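Fallo de deriva de Velunum

El fallo de deriva de Velunum (también «el corrimiento Velunum», en notas internas) es un error acumulativo de posición detectado en un banco de empuje de bloques del laboratorio Ranjbar. Sin heridos. Daños menores: una punta rayada, un tablero marcado.

Antecedentes

El banco lo montó Cutetti. Brazo con vástago cilíndrico vertical, sin pinza, que empuja piezas de colores sobre un tablero de madera. Tarea: agrupar, separar, volver a agrupar. El software de control, Velunum, guardaba el origen de coordenadas una sola vez, al arrancar, y no lo volvia a comprobar. Series de 1.000 empujes, sin pausa.

Desarrollo

En junio, durante una serie nocturna, el registro se detuvo en el empuje 1.093 por exceso de fuerza. El contador no se había puesto a cero tras la serie anterior, y de ahí la cifra. La punta había bajado de más y rozaba la madera. Causa inmediata: holgura en la fijación del tablero, más un desfase que crecía un poco con cada ciclo. Los límites laterales estaban definidos respecto al tablero y no a la mesa, de modo que se corrían con él. Piezas junto al borde, o asomando por él, quedaban dentro de la zona «válida». 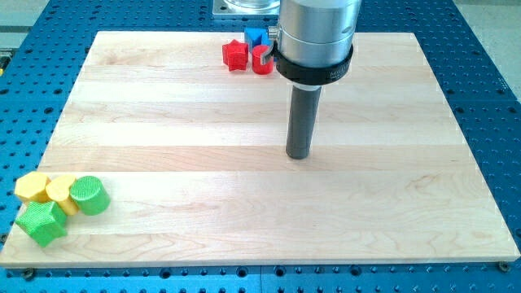
Negin Moradi sostuvo que la holgura era lo de menos y que el umbral de fuerza, fijado en 40 newtons, habría dejado pasar el mismo roce en cualquier otro banco. Pedía bajarlo antes de tocar nada mas. Cutetti no estuvo de acuerdo; el informe recoge las dos posturas y no elige.

Medidas

Recalibración del origen cada 100 empujes. Límites referidos a la mesa. Parada si una pieza sale del área del tablero. El umbral se rebajó también, aunque más tarde, con la versión que mantiene Zillen.

Véase también

Parada de emergencia. Calibración de robots. Control de fuerza.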